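Last revised 15th December. Replaces the March version in full.

# Vultetau tabletop set: data card and recording rules

Vultetau is a set of short manipulation recordings made on a single-arm bench at the Girnstead site. It is maintained by Trarnmont. This file covers what is in the set, the rules that operators work to, and the checks a recording has to pass before it is merged.

## Contents

- 245 recordings, each with wrist video, joint positions and gripper state
- 121 of these also carry a written task label
- 2 splits: `train` and `hold`

Recordings in `hold` must not be used for tuning. If you need more test material, ask for it to be recorded.

## Bench rules

These apply to every session, including short ones made only to test a script.

1. Read the session sheet before powering the arm. Do not work from memory.
2. Keep hands outside the arm's reach while the motors are live. Reaching in to fix an object means pausing the arm first – the software pause is not enough, use the stop button.
3. Only one person drives. A second person may watch and take notes.
4. Start at low speed after any change to the gripper, the camera mount or the table position.
5. Route cables so that no loop can catch on the wrist at full extension.
6. Food and open drinks stay off the bench during a session.

Clutter at the back of the bench is allowed if it is out of reach of the planned motion. We used to ask for a bare table, and dropped that in March. Models trained on the bare-table recordings did poorly as soon as anything else was in view.
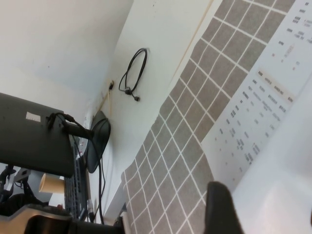
What matters is that background items stay put within one recording. If something is moved by hand partway through, stop and start a new file. Small shifts caused by the arm itself are fine, but write them in the notes field.

## Camera

The wrist camera is fixed before the session and not touched after. Run the Brito calibration script at the start and again at the end. If the two results disagree by more than the limit in `config/limits.yaml`, mark the whole session `recheck` and leave it out of the merge.

Do not crop, rotate or sharpen the video. Blur on the nearest parts of the gripper is expected and is no reason to reject a file.

## Privacy

No faces, badges or personal mail. Printed pages may be in view if they hold nothing private. When in doubt, turn the page over before recording.

## Before merging

- [ ] Both calibration results saved
- [ ] Notes field filled in, even if only with `none`
- [ ] Video and joint logs start within the allowed offset
- [ ] Watched once from start to end by someone other than the driver

Failed grasps are kept. Mark them `fail` and do not trim them.

## Known problems

Older files store gripper opening as a raw motor count. The loader converts these, but only if `gripper_units` is present in the header. Files without it are skipped with a warning.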